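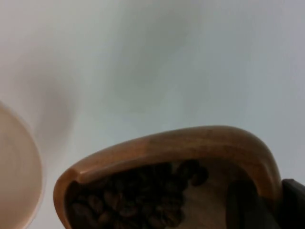 Wooden bowl with a bit of shine along the rim

Ticket: Comments missing from recipe posts after theme update
Opened by: Jingyi Hou
Status: Solved

Hi! I run a little food blog (soups, beans, way too many muffins) and I'm hosted with you guys on the Mendwood starter plan. I updated my Gerlach theme last night, went to bed, and when I got up this morning every recipe post said "No comments yet." Every single one! The dashboard still says I have 1,763 comments, so they must be in there somewhere, but my readers can't see them and I've already had two emails asking if I deleted their questions about the lentil thing.

What I've tried so far: cleared the cache twice, logged out and looked on my phone, turned the Skiton recipe card plugin off and on again. No change. The regular posts, the ones without a recipe card, look fine and their comments are all there.

Reply from Merle Rutherford, support
Hi Jingyi, your comments are safe in the database. Could you turn Skiton off, leave it off, and load a recipe post in a private window? Please also tell me which version of Gerlach you're on and whether you use a separate newsletter plugin.

Update from Jingyi, 11:40 a.m.
OK, left it off this time and the comments came back! But of course now there are no recipe cards, so people get my whole story about my aunt's kitchen and then no recipe, ha. The theme is Gerlach 2 (I was on the old one until yesterday). And yes, I have Voronari for the newsletter, with the signup box right under each card.

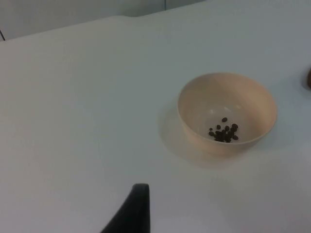
I turned Voronari off too while I was poking around, then switched Skiton back on, and now I've got cards AND comments. So is it the signup box? I'd love to keep it, I'm nearly at 100 subscribers and I worked hard for those people.

Reply from Merle Rutherford
Yes, it's the box. The new theme looks for the comment area straight after the card and finds the signup form there. In Voronari, go to Placement and change "After recipe" to "End of page," then clear the cache once more.

Update from Jingyi
Did that, turned everything back on, and it's all there, even the long argument about soaking overnight. The box sits lower than I'd like but I can live with it. One small thing left: the print button on the card is gray now and it used to be green. I'll open a separate ticket if I can't find the setting. Thanks so much, Merle!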